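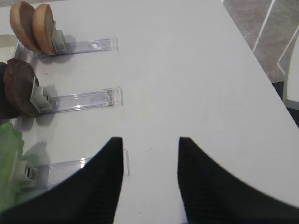 ## 4. Holding, portioning and display of ready-to-eat food

These notes cover the fourth block of the unit. They assume you have read the notes on receiving and cold storage, and that you can calibrate a probe thermometer without help. Bring your own probe to the practical.

### 4.1 Terms

**Holding** is keeping food at a controlled temperature between preparation and service. **Display** is holding in view of the customer. The two are treated together because the controls are the same, but display adds handling by the public, lighting load and air movement from doors.

**Ready-to-eat (RTE)** means no further step will be applied that reduces the number of organisms present. A sliced bun, a washed lettuce leaf and a cooled cooked patty are all RTE. A raw patty isn't. The status attaches to the food at that point in the process and can change: a tomato becomes RTE once it has been washed and trimmed for service.

**Potentially hazardous food** is food that needs temperature control to limit growth or toxin formation. Plain bread isn't normally in this group, as its water activity is too low at the crust and marginal in the crumb. A filled bun is in the group if the filling is.

### 4.2 Why components are held separately

An assembled item takes on the shortest life of any of its parts. If a bun, a slice of cheese and a cooked patty are stored apart, each can be managed to its own limit. Once assembled, the whole item is managed to the limit of the patty.

There is also a quality reason. Water moves from wetter parts to drier ones until the water activity evens out. In a filled bun this means:

- the cut face of the crumb softens first
- the crust loses its snap later, and more slowly if the item is unwrapped
- salad leaves wilt where salted sauce touches them

Fat slows the transfer. A thin layer of butter or mayonnaise on the cut face delays softening but doesn't stop it. Toasting the cut face dries and sets the surface, which has a similar effect for a short period.

Bread itself stales by a different route. Starch retrogradation proceeds fastest at refrigerator temperatures, so buns are held at room temperature or frozen. Putting unfilled buns in the cool room to "keep them fresh" is a common error in assignments and in kitchens.

### 4.3 Temperature limits

Use the values in force where you work. For this unit the working limits are:

| Condition | Limit |
|---|---|
| Cold holding | 5 °C or below |
| Hot holding | 60 °C or above |
| Frozen holding | hard frozen, no partial thaw |

Readings are taken in the food. The dial on a display cabinet reports air temperature at the sensor, usually in the return air, and says little about the product in the front row. When you log a reading, write down where in the cabinet it was taken.

A hot holding unit is not a reheating unit. Food goes in at or above the holding limit. If it goes in below, the unit may take hours to bring the centre up, and it passes slowly through the range in which growth is fastest.

### 4.4 Time as a control

Where temperature control isn't practical, time may be used instead. The working rule in this unit is the 2-hour/4-hour rule, which applies to potentially hazardous food between 5 °C and 60 °C:

- less than 2 hours in total: use now, or return to the cool room
- from 2 to 4 hours in total: use now, do not return to the cool room
- more than 4 hours in total: discard

Time is cumulative. It includes preparation, transport, display and any earlier period out of control. It doesn't reset when the food goes back into the cool room.

**Worked problem.** A tray of sliced chicken is portioned over 35 minutes on an uncooled bench. It is returned to the cool room, then carried to an outdoor counter in an uninsulated tub, a trip of 25 minutes, and set out for service.

Time used on arrival is 35 + 25 = 60 minutes. The tray may be displayed for up to a further 60 minutes and still be returned to the cool room. It may be displayed for up to a further 180 minutes if it is used or thrown out at the end. The calculation assumes that the chicken was at 5 °C or below when each period began, and that it cooled again promptly on return. If the log doesn't show this, the cool room period must be counted as well.

### 4.5 Holders, trays and contact surfaces

A food contact surface should be smooth, non-absorbent, free of cracks and able to be cleaned to all its corners. Clear plastics are widely used because soil can be seen. The main types:

**Polycarbonate.** Tough, clear and tolerant of hot washing. Repeated exposure to strong alkaline detergent causes crazing, visible as a fine net of surface cracks. Crazed pieces are withdrawn.

**Acrylic (PMMA).** Very clear and stiff, scratches easily, and softens in commercial dishwashers. Alcohol sprays can cause stress cracking near bends and drilled holes. Wash by hand in warm water.

**Polypropylene.** Translucent at best. Good chemical resistance and cheap, but it picks up stains from tomato and turmeric.

**PET.** Clear, mostly single use or short life. Deforms in hot water.

You can't identify a plastic reliably by eye. Check the mark on the base or the supplier's sheet before choosing a wash method.

Clips, hinges and dividers need separate attention. Any joint that can't be opened for washing will hold soil. Fittings that come apart should be taken apart at every clean, washed loose and air dried before being put back together. Towel drying puts organisms back on the surface.

### 4.6 Portion control

Portioning fixes cost and also fixes cooling and heating behaviour. A patty one and a half times as thick takes a good deal more than one and a half times as long to reach temperature at the centre, as conduction time scales approximately with the square of thickness.

Set the portion by mass, then find a tool that delivers it. Scoops, moulds and slotted holders are checked by weighing their output. Record the mean and the range. A tool with the right mean and a wide range will give complaints and uneven cooking.

In the Doucet case study, used in the tutorial, the kitchen issued 573 filled buns over one event and ran out of fillings before it ran out of bread. Wanting Yan's analysis is in the reading pack. Read it for the method, in particular how she separates over-portioning from unrecorded waste. You will need both terms in the assignment:

> usage variance = actual usage − (portions sold × standard portion)

> unexplained variance = usage variance − recorded waste

A positive unexplained variance points to over-portioning, unrecorded waste, staff meals off the books or a stocktake error. The equation doesn't tell you which. Weigh a sample of portions before you argue for the first.

### 4.7 Labelling and rotation

Each holding container carries the name of the product, the time it left temperature control (or the date opened, if it didn't) and the discard time. Write the discard time itself. Staff on the next shift shouldn't have to do the addition.

Rotation is by discard time, which isn't always the order of arrival. Topping up a part-used tray with fresh stock isn't allowed: the mixed tray takes the earlier discard time, and the new stock is wasted early. Swap the whole tray.

Allergen separation applies to holding as well as preparation. Sesame-topped and plain buns are kept in different containers with different tongs. Sesame travels easily, so the plain container goes on the upper shelf.

### 4.8 Practical

Work in pairs. Each pair needs 2 probes, sanitising wipes, a scale reading to 1 g, and the log sheet.

1. Check both probes in ice slurry. Record the offset.
2. Take readings at 3 positions in the Prasitwood display cabinet: front, middle and rear of the same shelf.
3. Repeat with the door opened for ten seconds every minute.
4. Portion the supplied filling with the scoop and weigh each portion.
5. Calculate the mean and range, and compare them with the standard on the recipe card.
6. Strip, wash and air dry all equipment used.

Sigita Liepiņa runs the practical and signs the log sheets. Unsigned sheets aren't marked.

### 4.9 Review problems

- Explain why an assembled burger kept in a cool room can be safe and still be unfit for sale on quality grounds.
- A cabinet dial shows 3 °C and the front row reads 8 °C in the food. List the likely causes in the order you would check them.
- A tub of coleslaw has no time label. State what you do with it and what you write in the log.
- Derive the discard time for a tray taken out at 10:40 that had already used 50 minutes.

Reading for the next block: pack section 5, cleaning and sanitising, including the tables on contact time and dilution.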